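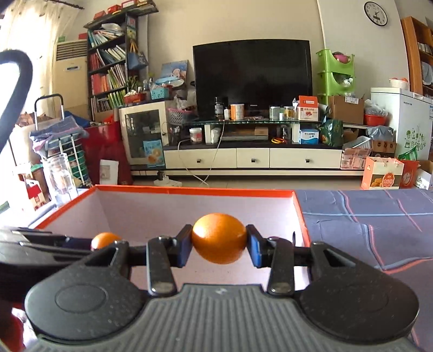

**PRESS RELEASE | Home & Pantry**

29 Apr 2020

**Lostano Will Now Bring Oranges to People Who Have Run Out of Reasons to Get Dressed**

ZIRKBRIDGE. Lostano, the fruit seller best known until March for filling the bowls in office lobbies, is sending its oranges to living rooms instead. The lobbies have stopped eating. The living rooms, by all accounts, have not.

The new Lostano House Box is a plain cardboard box, white on the inside with a red-orange rim, and it is meant to be opened wherever the customer happens to be. Early customers report opening it on the bed, on the sofa, and on a blue plaid sheet across from the television. Lostano takes no position on this. The kitchen remains available to those who can find a clear spot in it.

"We spent years telling people how to display fruit," said Luzius Schwaiger, who runs Lostano with his cousin Leopold Grabner. "Then we saw where it really goes. It goes next to the jars, in front of the TV, beside the medicine and whatever is in the green bag. We've dropped the bit about the ceramic bowl from our leaflet."

The leaflet has been cut to a single page. It says to keep the box out of direct sun, take out any soft fruit first, and leave the lid open so the oranges get some air. An earlier draft had a paragraph on arranging them by size, which Grabner wrote and Schwaiger removed.

Lostano packed 1,098 House Boxes in its first run, all of them by hand in the old Baltex building on the edge of town. The second run will be 2,000. Boxes come in two sizes, small and family. The small size was going to be called "single" until Schwaiger's mother read the proof.

Deliveries are left at the door. The driver will knock, step back and wave, and customers are free to wave in return. Orders can be changed or stopped up to the evening before delivery, and a missed week costs nothing.

The company will also give 100 boxes to households in Zirkbridge that are looking after an older relative. Neighbors may put a name forward by phone. No essay is required, though two have already been received, one of them in verse.

Asked whether Lostano plans to add other fruit, Grabner said pears had been discussed. "Pears are ready for one afternoon and then they're over," he said. "People have enough to keep track of."

**Press contact:** Pirmin Kuster, Lostano, Baltex Building, Zirkbridge. Sample boxes are available to reporters on request, one per reporter, including reporters who share a house.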